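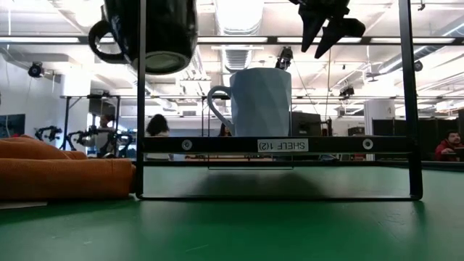 Poul Steinarsdóttir wrote that the Statdale gown still shows as size 2 on the bride's card in Closora, even after the second fitting was saved, and asked if the alterations room should wait with cutting the lining.

Please wait with the lining. I have checked the record and I can repeat the problem on my side.

Home Orders Fittings Tickets Help

Ticket: Fitting measurements return to old values
Opened: Jun 20, 2019
Shop: Lunstead bridal salon
Status: Waiting for shop

What happens: the seamstress enters the new waist and hem, presses Save, and the card shows the right numbers. After the card is closed and opened again, the numbers from November are back. It is only with gowns which have a detachable train.

What I tried:
- Saved the same card from another computer. Same result.
- Removed the train from the order and saved again. Now the hem stays at 78, as it should.
- Put the train back. The hem is wrong again.
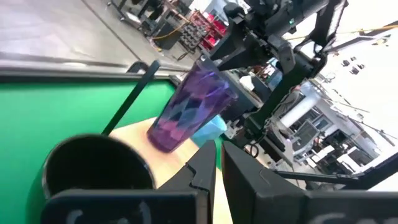
So the train line has its own copy of the measurements, and this old copy is written over the gown when the card opens. The Liao veil orders have no such line and they are fine.

Until the correction is installed, please enter the train as a separate order and write the gown number in the notes field. Do not delete the old card, I need it for comparing. For the two brides who already had the second fitting, please send me the paper sheets and I will type the measurements in myself.

Poul, can you also tell me if the lace sleeves were added before or after the train? The history does not show this.

Contact support | Copyright Closora | Back to top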